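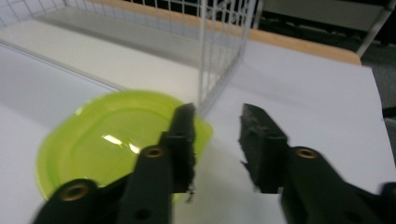
Green lid, shown off the container, with a wire-mesh basket behind.

Butier food storage container with green lid

Clear plastic body, translucent lime-green lid. Sold singly or in packs of 4.

Product overview

The Butier is a plain, everyday container for leftovers, packed lunches, cut fruit and small dry goods. The body is clear and colorless so the contents can be checked from the side. The lid is tinted lime green and lets some light through, with a thicker, brighter rim all the way round. The shape is a rectangle with well-rounded corners, and the body narrows slightly toward the base.

Nusstead has carried the Butier range since January, when it took the place of the older Pomari boxes on our kitchen storage shelves. The two ranges look alike from a distance but the lids do not interchange. If you own Pomari boxes and only need lids, please see the note on spare parts further down this page.

The lid

The lid is a press-on type with no clips or hinges. Set it square on the body, press down along one long side, then work around to the other. When it is seated, the rim sits level all the way round. If one corner stands up, lift the lid off and start again instead of forcing that corner down.

A flat pull tab sticks out past the rim at one corner. To open, hold the body with one hand, lift the tab with the other and peel the lid back toward the opposite corner. Pulling up on the middle of a long side will also open it, but it takes more effort and puts a bend in the lid that can stay there.

The lid lies flat on a counter when it is off. It has a raised rim, so a wet lid should be tipped and drained before it goes on the shelf. 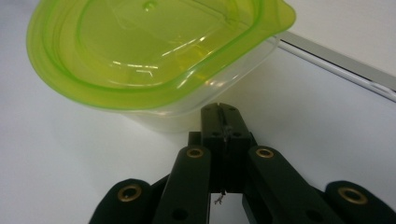

The green comes in one shade only. We are sometimes asked for clear lids or for a mix of colors to tell one person's lunch from another's. Butier does not make them in this size. A strip of masking tape on the lid works well for names and dates and peels off cleanly if it is removed before washing. Paper labels with strong glue tend to leave a patch behind.

Specifications

Item: food storage container with lid
Range: Butier
Body: clear plastic, colorless
Lid: translucent plastic, lime green
Lid type: press-on, with corner pull tab
Capacity: about 40 fluid ounces
Length over the lid, including tab: 22 cm
Pack sizes: 1 or 4
Spare lids: available, packs of 2

Use in the refrigerator and freezer

The container can be used in the refrigerator and in the freezer. Leave a finger's width of space at the top when freezing soup, stock or sauce. Let hot food cool before the lid goes on.

Both the lid and the body are stiffer when frozen. Stand the container on the counter for a few minutes before opening it, and do not pull hard on the tab while it is still frozen. Most of the torn tabs sent back to us come from lids opened straight out of the freezer. A torn tab does not affect how the lid fits, but it does make it slower to get off.

Use in the microwave

The body may be used for reheating at medium power. Take the lid off first. Cover the food with a plate or a paper towel if it is likely to spatter. Do not use the container for cooking from raw, for heating oil or butter, or for anything with a lot of sugar in it, such as jam. These get hot enough to mark the plastic.

The container is not for use in an oven, under a broiler or on a stove top.

Washing

Wash before first use. By hand, use warm water, dish soap and a soft sponge. Scouring pads will scratch the body and dull the gloss on the lid. In a dishwasher, put both parts on the top rack, open side down, with the lid standing on edge if there is room.

Tomato sauce and curry can leave an orange tint on the clear body. Rinsing with cold water soon after emptying helps. A tint that has already set can be lightened with a paste of baking soda and water left on for an hour, though it may not go completely.

Dry both parts before putting the lid back on for storage. Containers put away closed and damp pick up a stale smell.

Storing the empty containers

The bodies nest inside one another. Lids can be stacked flat or stood on edge in a basket or drawer divider, tabs facing up. A wire-mesh basket is a good choice for lids as any leftover water can drain. Our own mesh baskets are listed under Wojcik on the storage page and are sold separately. No basket is included with the containers.

If shelf space is short, four nested bodies with their lids standing beside them take up much less room than four closed containers in a stack. Do not push the bodies together hard when nesting them. If two stick, run warm water over the outer one and twist gently.

Spare lids and Pomari owners

Spare Butier lids are sold in packs of 2. They fit this container only. The smaller Butier boxes take a different lid, also green, and the two are easy to mix up in a drawer – lay the lid on the body and check that the rim overlaps on all sides before ordering.

Pomari lids are no longer made. We still have a small number in the warehouse, not listed on the site. Send us a message through the contact form with the length and width of your box and we will check whether we have a match. We cannot take orders for these by phone.

Delivery and returns

Single containers and spare lids ship in a padded mailer. Packs of 4 ship in a carton, nested, with the lids wrapped together in paper. Please check the corners of the lids when you open the parcel – that is where a crack will show if the carton has been dropped.

Unused containers can be returned in their original packaging. If a part arrives cracked, keep it and send us a photo. We replace the damaged part only, so there is no need to send back the whole pack.

Page last updated 2021-03-12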